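# 39 down, a whole lot of table left
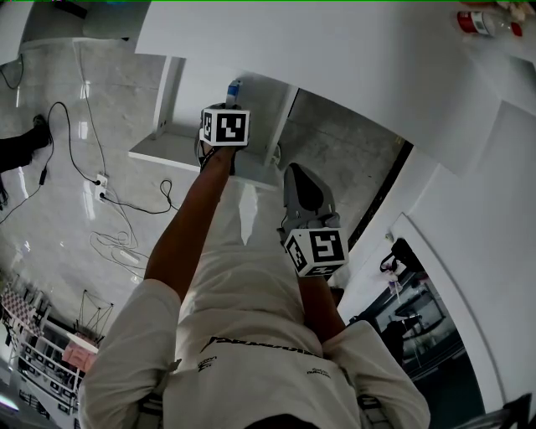 I've been helping the Grokard project collect examples since April, and I love it way more than I expected to! The idea is simple: we do the chores ourselves with a gripper in each hand, and the recordings go to the learning system so it can work out how the motions go. My shift is tabletop stuff – pick something up, move it, set it down, go again. Bottles are my favorite, and one lying on its side like the red-capped one at the corner of the table makes you think about your angle in a way a standing one never does.

I did 39 good takes before lunch, plus 4 I threw out (rushed the grab, my own fault). The set is up to 3,698 now, which is wild to me.

Things I'm still working on:

- slowing down right before the fingers close
- keeping both marker cubes turned so they can be read
- starting from a different spot each time

Next up is the Birkach batch, with 2 objects per take. My forearms are already complaining – can't wait!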